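Subject: Re: [manip-home] filtering blurred frames before training, does it help?
Date: September 2021

Quick one between runs, sorry for the fragments. Replying inline.

> We dropped every head camera frame under a sharpness cutoff and
> the cushion task got worse. Wasn't what we expected. Did the Bogdan
> people see the same in the living room set? And if so is it the
> cutoff or is it that you lose whole chunks of the approach?

Yes, same. It's the chunks. We had 3063 episodes after the May cleanup and the cutoff threw out frames mostly from one phase, base turning toward the sofa with the arm already coming down. So the policy sees cushion far away, then cushion between the fingers, and not much of how you get from one to the other. Typical of what the filter removes:

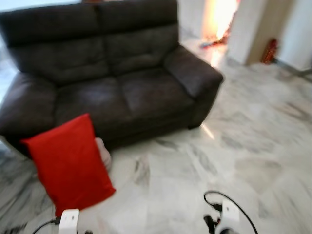
Head view, red cushion against the sofa. Rejected by the cutoff.

Fingers are fairly sharp, sofa and floor marbling smeared. To the sharpness score that's a bad frame. But the relation you need is all in there, left finger, cushion, sofa behind. Glossy floor doesn't help either, glare patches push the score around for reasons that have nothing to do with motion.

What we tried, on the Plustcombe branch:

1. Cutoff as you describe. Worse.
2. No cutoff. Baseline.
3. No cutoff, but loss weight scaled by sharpness, floor at 0.3 so nothing goes to zero.
4. Same as 3 but score computed per camera.

Held out set is 102 starts, cushion placement, same start poses for all four. Success: 1 got 41, 2 got 57, 3 got 60, 4 got 71. One seed for 3 and 4, so don't quote me on the gap between 2 and 3, could easily be noise. I beleive the gap to 4.

> Also is per-camera normalization really worth the hassle? Our wrist
> frames nearly all pass anyway.

That was our problem, they nearly all pass. Wrist view has a lot of hard edges in it and the score loves edges. One global threshold and you end up keeping wrist and dropping head, so in effect you train a wrist-only policy for half the approach without noticing. Took me a week to see that. Compare:

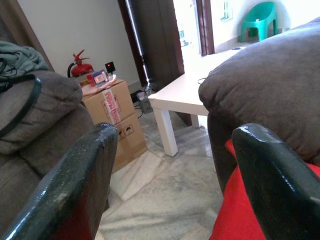
T. Lurnura

Printing on the boxes, hose on the extinguisher, table leg, cables on the floor. Scores very high. And the red cushion is down at the lower right between finger and sofa, tiny share of the detail that makes up the score. So a high number says almost nothing about whether the target is usable. I'd like a score on a crop near the fingers instead, haven't got to it. If somebody has a crop version that works with both views please send, ours falls over when the cushion is at the border.

Practical stuff. Normalize within camera AND within room, we had to do both, the bright doorways shift everything. Window of 30 frames for the running stats, 60 was too slow after a turn. Don't interpolate dropped head frames, we did for a while and the arm hesitated at exactly the point where the fake frames began.

Not tested: anything deformable other than cushions. The Stestavska set has towels and blankets but different grippers, so I wouldn't mix them in yet.

Script is in the usual place, weights_by_cam.py, readme is out of date, ignore teh part on thresholds. Will rerun 3 and 4 with more seeds when the cluster frees up and post the numbers here.

Does your cutoff run before or after resize? Before, I hope. After is a different story and I'd want to see your histogram.

TL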